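Subject: Re: [cisum-users] Offline queue not draining after long gaps
From: Benjelloun

> We moved our Cisum node at Drilberg to a metered link in August.
> It now connects for 60 seconds at a time, a few times a day. The
> outbound queue had 3231 messages in it this morning and only 507
> of them went out during the last window. After that the sender
> just sits in WAIT until the link drops. The log shows nothing
> except "batch closed". Is there a limit I have missed, or is the
> queue file damaged? I would like to avoid deleting it.

The queue file is probably fine. If the index were damaged you would get a checksum line at startup, before the first connect, and the sender would refuse to run at all.

What you are seeing looks like the batch timer. The sender opens a batch, fills it until the timer runs out, closes it and waits for an acknowledgment before it opens the next. On a permanent link the acknowledgment comes back quickly and the wait doesn't matter. On a short window the far end may still be writing to disk when your link goes down, so you get one batch per window and the rest stays queued.
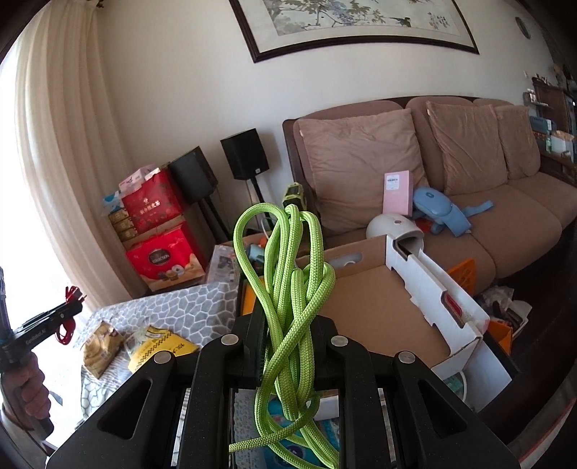

The setting to look at is ack_mode in the sender section. The default is "full", meaning the receiver confirms only after the whole batch is on disk. Setting it to "rolling" makes it confirm in blocks, and the sender can keep going while earlier blocks are still being written. Both ends need version 2 of the protocol for this. If the receiver is older it ignores the request and falls back to "full" without logging anything – check the handshake line with debug turned on.

We had the same thing between Claltirthorpe and our main site. Rolling mode cleared the backlog overnight. Memory use on the receiver went up a little, which was not a problem on our hardware but could be on a small board.

Before changing anything, stop the sender and copy both the queue file and the index. They have to be copied together or the offsets won't match.

If it still stops after one batch, please post the handshake line and the sender section of your config, with the keys removed.

Benjelloun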